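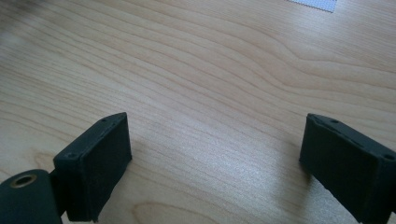

The two fingers of the hand-held gripper, open over the table.

Tuesday, just gone ten, and the kettle in the Kornstead workshop is already on its third go. I've got an hour with the lead researcher on Parsa, the project that's been teaching robot arms to do small table jobs by having people do them first, with a gripper held in the hand. She'd prefer not to be named. "Put the project's name. It was a lot of people's wrists."

So, Parsa. The short version: no robot in the room while the teaching gets done. A person holds the tool, squeezes, picks something up, puts it down. The camera on the tool records it. Later an arm with the same fingers at the end of it tries to do likewise.

They have 3,496 recordings. I ask if that's a lot.

"For us it's a lot. It took from January to the end of spring. But we threw a big pile of it out of the training, and that's the bit I'd like you to write about, if you've got room."

I have got room.

What they found is about the start of each recording. People pick up the gripper and go straight for the object. Quick, confident, no messing. Good demonstrations, you'd think. The first arm trained on them was fine as long as the object was more or less where it expected. Move it a hand's width over and the arm went to the old spot and closed on air.

"It had learned the reach. It hadn't learned to look. And why would it, we'd never shown it anybody looking."

The fix was dull, her word. They asked people to begin with the fingers open and nothing between them, hold still over the table for 2 seconds, then go. Sometimes the object was near, sometimes it was barely in view at the top of the picture, and sometimes the person had to hunt for it. They called these the slow starts. 1,010 of the recordings are slow starts and the final version of the arm was trained on those alone.

Fewer recordings, then. Less than a third.

"Yes and I lost an argument over it first. I wanted to keep everything in. More is more, that's what I'd always been taught. My colleague ran it both ways over a weekend without telling me and left the two charts on my desk."

And?

"And the small set won. Not by a mile on the easy jobs. On the ones where we moved things about it was plain, you didn't need the chart, you could stand there and watch it."

I ask to see how they tested it. Same table, 6 jobs, each one tried with the object in its usual place and then shifted. Peg in a cup, a lid, a folded cloth, that sort of thing. The cloth is still bad. She says so before I can ask. The arm finds it now but lifts it by one layer or by both and there's no telling which beforehand.

"We don't have a fix for the cloth. I'd rather you printed that than left it out, because somebody will try it and then write to us."

The fingers are printed, dark plastic, blocky things with screw holes along the top edges. I'd expected something more delicate. She laughs at this. The shape came from a small firm called Suten, who do fixtures mostly, and the team changed it a good few times. Early ones were slimmer and bent when people squeezed hard. People do squeeze hard, apparently, harder than any motor on the arm would.

"That was a headache of its own. You get a recording where the person has crushed the cup slightly. The arm can't do that, so what's it meant to learn from it?"

Did they bin those as well?

"Marked them, kept them, didn't train on them. I don't like deleting. We might want them for something on force, later on."

What about the table, I say. It has a strong grain, big swirls in it, and a shine. Isn't that a nuisance for a camera?

"Everyone asks about the table!" Quite pleased by this. They did wonder early on if the arm was using the grain as a sort of map, this curve means the cup's over there. So they did part of the testing on a plain grey board and part on a second table at Pikham, where the other half of the group sits. The arm trained on quick starts got noticably worse away from home. The slow start one dropped a bit, then they left it alone and it was still a bit down the next day, so not a fluke.

She is careful with this. Says twice that two tables and a board isn't the world. "I'd want a kitchen. A proper one with stuff on the side and bad light. We haven't done a kitchen."

Tea arrives. Break of five minutes, most of it about parking.

Back on. I ask what somebody in another lab should take from it, if they've got their own heap of recordings and no slow starts in it. Start again?

"No, no. Look through what you've got first. There'll be some in there where a person hesitated or got distracted and came in late. We found nearly all our first ideas by looking at the ones we thought were rubbish." She'd like to know if you could cut the quick ones and patch the begining on from elsewhere. They've tried it once, poor results, wouldn't hang anything on it.

And the pause itself, does it have to be that long?

"We didn't test it properly. Someone said it out loud on the first day and it stuck. Shorter might do. Longer annoys people, they start chatting, and the tool drifts about while they chat."

The write-up goes out with the recordings, slow and quick, both lots labelled. The Pikham people are checking the labels now. Next up is two hands, one gripper in each, which she says will double the squeezing problem at the very least. They've printed the second pair of fingers already.

Last updated: Tuesday, 4.40 pm
6 comments · 2 shares
Contact the Parsa desk · © Parsa, Kornstead · Back to top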